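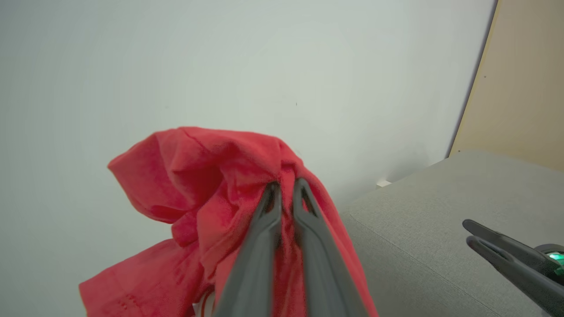 What does Hirnovar do?
We wash, dry, fold and hang towels for small gyms, hair salons and guest houses in Zellstead and the towns nearby.

Hirnovar started in a former print shop on Doolan Street with two washers and one customer. Today we serve 147 businesses. We still work out of the same building, though we took over the unit next door when the folding tables ran out of room.

Most of our work is terry cloth. Customers can bring their own towels or rent from our Bastus line, which comes in red, white and navy. Red is the most popular with salons. We wash reds apart from everything else and check the hems before they go back out. A towel with a pulled thread or an open seam goes to the mending shelf. If it can't be fixed, we cut it down for rags.

Hand towels can be folded in thirds or left flat, whichever the customer prefers. For customers who want their towels on display, we also supply bars and set up the first hanging ourselves. A towel goes over the bar with the hem to one side, and it should come off with one pull.
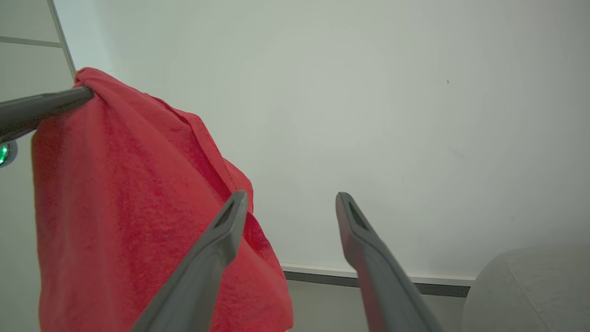
Orders and pickup

The smallest order we take is 40 towels a week. The largest we can handle at present is 1000, with more possible in December if you tell us early. Pickup is before 9 a.m. and delivery is the next afternoon -- sooner for customers on Doolan Street, who can walk over and collect.

We have 29 employees, most of them full time. The front counter is open until 6 p.m., and new customers are welcome to stop in and feel the samples.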